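Reading time: 2 min

The Fledden Public Library will change its policy on food and drink in study rooms in July, the library board announced on Sunday. Under the new rules, covered drinks will be allowed in all 17 rooms at the main building and the Miston branch. Hot meals will remain limited to the ground-floor lounge.

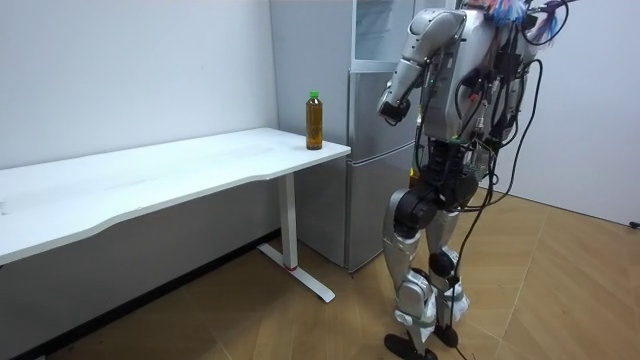

The current policy was adopted when the main building opened and permits water only. Staff at both sites reported that it was difficult to apply evenly. Under the revised text, a plastic bottle standing upright on a desk, whatever the color of the liquid in it, will be acceptable if it has a cap. Open cups and cans will not.

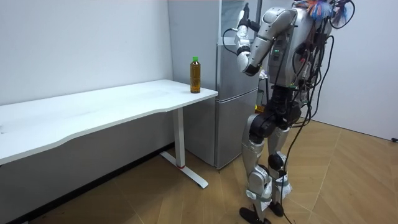

A white desk and a silver refrigerator in a small room.

The board reviewed 174 written responses from cardholders before the vote. Most supported the change, although several asked for stricter cleaning standards. The library has set aside $2000 for supplies and for additional evening cleaning at Miston, where rooms may be reserved until 9 p.m. 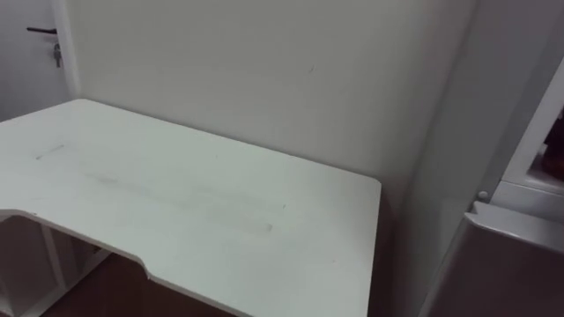

Cleaning will follow a set schedule under an agreement with Horobets, the library's service contractor. Each room will be checked twice a day, and desktops will be wiped at closing. A gray smudge across a white desktop is the kind of mark the evening visit is meant to address. Damage to books and equipment will continue to be billed at replacement cost.
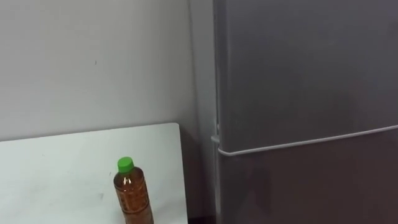 Driss Ouazzani wrote in a response to the board that the change was welcome but that the five-hour limit on room reservations – a separate rule – should be reviewed as well. The board will take up reservation limits at its next regular meeting. Written remarks may be left at either front desk.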